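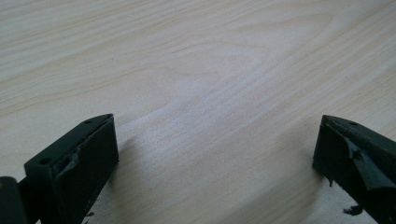 Shared Tables and the Public Library

January
By the Editorial Board, Skiltham Civic Review

We use cookies to improve your visit. By continuing to browse, you accept our cookie policy.

The Skiltham library branch has 63 seats at shared tables, and the municipality now proposes to replace most of them with individual booths. This board considers the proposal mistaken. Of the 514 residents who answered the Clutavico survey last autumn, 184 named the large tables as their main reason for visiting. Booths serve the solitary reader well, and a modest number should be installed on the upper level.

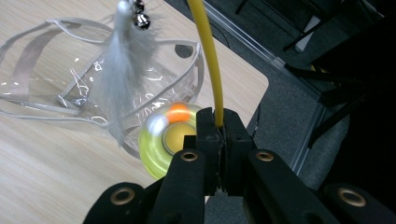 The cost must also be weighed. Booths require new wiring, and the Liang Street branch was closed for two months while similar work was completed. Neighbourhood groups that meet at the Prustard Centre have already been advised that no alternative rooms are available. Council should defer its decision until the spring budget and publish the full estimate for public comment. A library is a civic space, and its furniture ought to favour gathering.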